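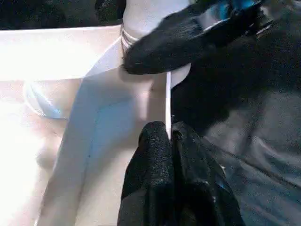
May 12, 2018
By Kavitha Panicker and Gerardo Agbayani

4. What households told us about glass collection

We turn now to the interviews, which took up most of April and which were, for both of us, the most enjoyable part of the work. It is easy to treat glass collection as a matter of tonnage and truck routes, and the earlier sections of this paper have done a fair amount of that, but bottles and jars pass through a good many kitchens before they reach a depot, and the people in those kitchens had plenty to say. We approached 260 households across Handlow and Girketthorpe, and 243 of them were kind enough to sit down with us, usually at the kitchen table and very often over tea.

The two towns had followed different paths before we arrived. Handlow had kept its curbside glass bin, picked up every other week, while Girketthorpe had moved to shared drop-off points placed near grocery stores and the bus station. We had expected people in Girketthorpe to grumble about the walk. Some did, and at length! But a larger share of the talk there was about noise (glass landing on glass early on a Sunday carries a surprisingly long way) and about not knowing whether a bank was full until they had carried a heavy bag all the way to it.

In Handlow the complaints were gentler and mostly had to do with storage. Two weeks is a long time to keep jars in a small apartment, and several families described rinsing everything, lining it up by the back door, and then quietly giving up and putting the last few pieces in the trash when the bin would take no more. Padmavathi Devadiga, who carried out many of the Handlow visits, noted that people tended to lower their voices at this point, as if we had come to scold them, and we would like to record here that we had not.

Storage space came up so often that we added it to the coding scheme, along with the kinds of furniture people mentioned (Figure 1).

Figure 1. The top tray of a white plastic shelving cart. 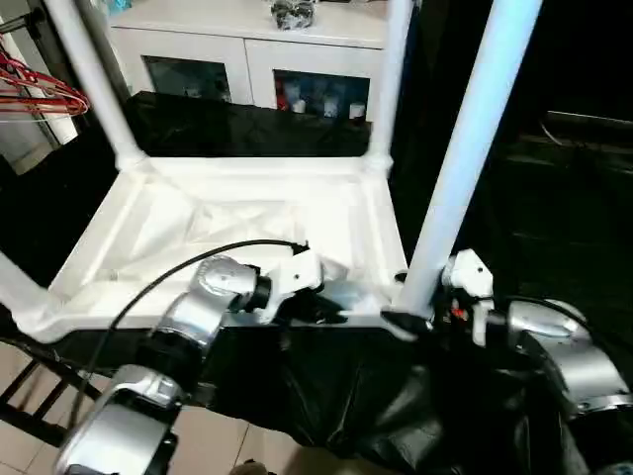 Rinsing was the other subject on which everybody held an opinion. We heard from people who ran each jar through the dishwasher, people who gave it a quick swirl under the cold tap, and people who felt that the furnace would surely take care of any leftover jam. The leaflets in use at the time did not settle the question, and in Girketthorpe a sticker on the banks said one thing and the town calendar said another. Thirumalai Rai has pointed out to us that older residents often remembered returning bottles to a store for a deposit, and that their habits of rinsing and keeping the caps apart seemed to come from those years.

Lids deserve a short word of their own. In 7 of the interviews the conversation went almost entirely to lids, and we have kept those transcripts in the main set, although they say little about collection frequency. Readers who want the full wording of the questions will find it in the appendix that Geetha Fernandes prepared, together with the notes on how answers were grouped by town and by type of home.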